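Talks > Manipulation > Fault Reports > Speaker Notes

Stale grip force on the Felia cell: notes for the April talk
Speaker: Yesenia Bañuelos

312 shares | 3 comments

Slide 1. Title. Say who did the work: Teodoro Tovar on the hand firmware, Gunnel Berge on the logs, me on the controller. Twenty minutes, questions after slide 8.

Slide 2. The task. Two arms, two hands, one table. The right hand picks up a bread roll and puts it on a plate. The roll is soft, varies in size, and has a crust that breaks. Grip force is set by the hand controller, which we call Darko. Arm motion is planned by Pranov. The two exchange state over a serial link that runs through the wrist.

Slide 3. What went wrong. During an endurance run of 578 cycles, the right hand closed hard on a roll at cycle 310 and kept closing. The roll was crushed. The arm went on to the plate position, opened the hand on schedule, and logged the cycle as a success. Pause here. The success flag was computed from arm position and the open command. Grip force played no part in it.

Slide 4. Timeline. Darko publishes force every 10 ms. Pranov treats a reading as valid for 100 ms. At cycle 310 the force messages stopped for 500 ms while the position messages carried on. Pranov should have stopped the motion. It held the last force value, which was below target, and asked for more closure on every tick.
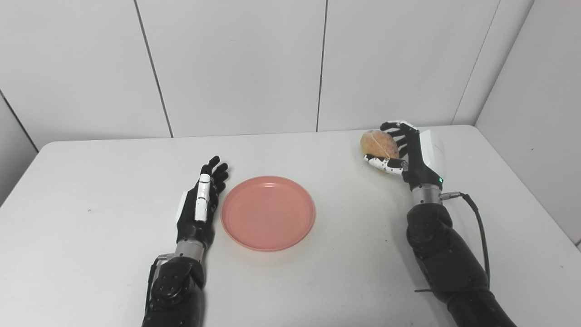 Slide 5. Why the watchdog missed it. The watchdog listened for any message from the hand. Position and force share one channel, so position traffic alone kept it satisfied. Aurelio Alvarado had raised this in a review and it was filed as low priority. I closed that ticket myself.

Slide 6. Root cause of the dropout. We first suspected the cable. Teodoro swapped it and flexed the old one on the bench with the wrist turning, and it passed every test. The fault was in the hand firmware: a recalibration routine for the thumb sensor blocked the force task and left the position task running. It started only when the thumb had been under load for a long time, and a slow approach to the plate was enough for that. Gunnel found it by lining up the temperature log with the gap.

Slide 7. Safety. No one was inside the enclosure. The same logic ran on the Stemen cell, though, where an operator reaches in to clear parts, and we stopped that cell the same afternoon. A hand that closes on a stale reading is a pinch hazard whatever it is holding. The status light on the hand stays green through the whole event – it reports power and link, and both were fine.

Slide 8. Changes.
- Separate watchdogs for force and position.
- A stale force reading now freezes finger motion and stops the arm. It does not open the hand, because a dropped part is its own hazard.
- Recalibration is allowed only with the hand unloaded.
- A hard current limit in the finger drivers, set below crush level and independent of Pranov.
- The success flag now needs a force trace that rises, holds and falls.

If asked about the current limit: it should have been there from the start. It was left out to save tuning time on heavier objects.

Backup slide. Replay of the force gap against the new firmware. The arm stops inside the 100 ms window. We have not yet repeated the full 578 cycles with both hands loaded, so make no claim about that case.

3 comments

Crisóforo Nava
Did the freeze on stale force give you many false stops? We tried the same thing with a shorter window and spent a week chasing jitter.

Yesenia Bañuelos
A few at first, all from logging load on the Pranov side. Moving the logger to its own core cleared them.

Aurelio Alvarado
Slide 5 should give the ticket's new priority. Otherwise fine.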